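Dogar Bin Picking Cell: Set-up and Care Guide
July 2025, by Mohsin Naqvi

Section 9. When the arm stops with a block in the bin 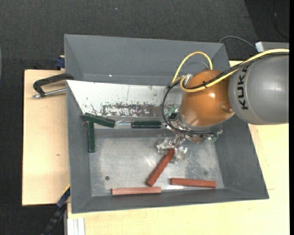
Sooner or later you will come back from putting the kettle on and find the cell halted with fault 754 on the screen. Please don't worry, it happens to all of us. The code means the arm met more resistance than it expected while it was down among the blocks, so it stopped and is holding its position until you tell it otherwise. Most often a block has wedged against a wall of the bin, or the fingers have closed on one at a poor angle.

CAUTION: A stopped arm is still a powered arm. Keep your hands out of the bin until you have finished step 3, even if the block looks as though it would lift straight out.

1. Press the emergency stop and leave it pressed.

2. Write down the fault code and the grip force shown beside it. You'll be glad of the note later on, as the screen clears when the power goes off.

3. Turn off the main isolator, fit your lock, and wait 60 seconds for the drives to settle.

4. Look at the fingers from both sides. If a block is held between them, support it with one hand before you open the manual release.

5. Lift the block away gently and spread any others that are leaning on each other or on the walls.

6. Follow the cables along the arm with your eye and check that none has been pinched or pulled tight.

7. Take off your lock, restore power, release the emergency stop and jog the arm straight up at 4 per cent speed. Run one slow pick before you go back to automatic.

NOTE: Worn patches on the bin lining can confuse the Skollex vision software, which sometimes takes a bare spot for the edge of a block. If the fault keeps returning in the same corner, repeat the lining calibration in Section 4 before you go changing the grip settings.

If the arm won't jog upward, leave it where it is and call the Vendmont service desk.

Vendmont Automation, Tirnomau Service Centre | Copyright Vendmont | Back to top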